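Hi Ah-rin,

You asked for the April update on the Parnetti Street tenant repair fund, so pull up a chair — it's been a busy month! We've now paid out on 23 repair requests, mostly leaky taps, stuck windows and one truly awful bathroom fan. That leaves $3,173 in the small grants pot, a bit more than I'd expected at this point (the Liem hardware store gave us a break on pipe fittings, bless them).

Floors are the next big thing. Six apartments are on the list for sanding and resealing, and I've been going back and forth with Notard about the price per room. They want to do the lot in one week. I'd like to split it in two so families aren't all moving furniture at once, and I think they'll come around.
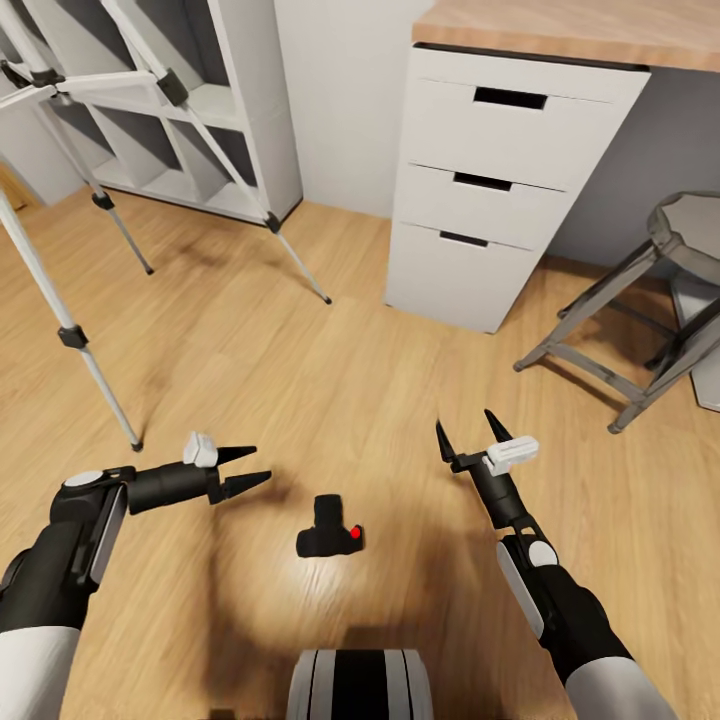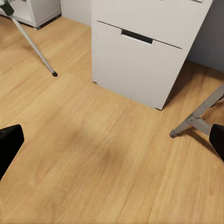
Wood flooring, both pictures.

The one thing running behind is the tenant survey. We mailed out 330 forms and the replies are trickling in slowly, so I'm going door to door on Tuesday evening with a clipboard and a bag of oranges. The heating questions matter most to me, as we need those answers before we can ask for bids.

Could you let me know if leftover repair money can be moved to heating? The agreement isn't clear on it, and I'd rather ask now than fix the books later.

Talk soon!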